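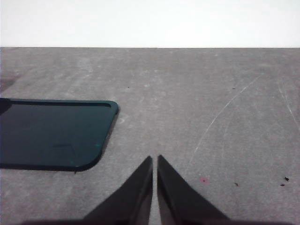
A gray tabletop against a white wall.

Home | Features | Homes | Food | Travel | Archive

The Case for the Old Table
May 4, 2026
By Kittipong Boonchu

The Ledesma family has eaten at the same table since 1993. It came from a store in Marwood that has since closed, and it has been through two moves, three children and a leak from the upstairs bathroom. In February they had it priced for refinishing. The quote was more than a new table would cost, so they left it alone.

Plenty of households face the same choice. A surface gets dull in the middle, where the plates go, and stays darker at the ends. Rings show up. Wiping helps for a day. At some point one person in the house wants to replace it and another does not.

Flenard, a repair shop two streets from the Marwood bus station, took in 124 tables last year. The owner, Ana Villero, keeps a card for each one. Most came in for loose legs. Only 16 were there for the top alone, and she talked six of those owners out of the work.

"They wanted it to look new," she said. "I told them to wash it with warm water and dish soap, dry it well, and look at it again in a week."

Her advice is simple. Find out what the finish is before putting anything on it, and test any product on the underside first. Oil is fine for an oiled top and does nothing good for a sealed one. Sanding should come last. A thin veneer can be ruined in a few minutes, and there is no cheap way back — the whole top has to be redone.

Legs are a different matter. A wobble puts strain on every joint, so it is worth fixing early. Tighten the bolts, check the floor with a level, and only then think about glue.

The Ledesmas had their bolts tightened and bought a wider cloth for holidays. Their oldest daughter has asked for the table when she gets her own place. Her parents have told her she will have to wait.

Related
What to Keep When You Move
A Short Guide to Wood Glue
Chairs That Outlast Their Seats
Marwood's Last Furniture Stores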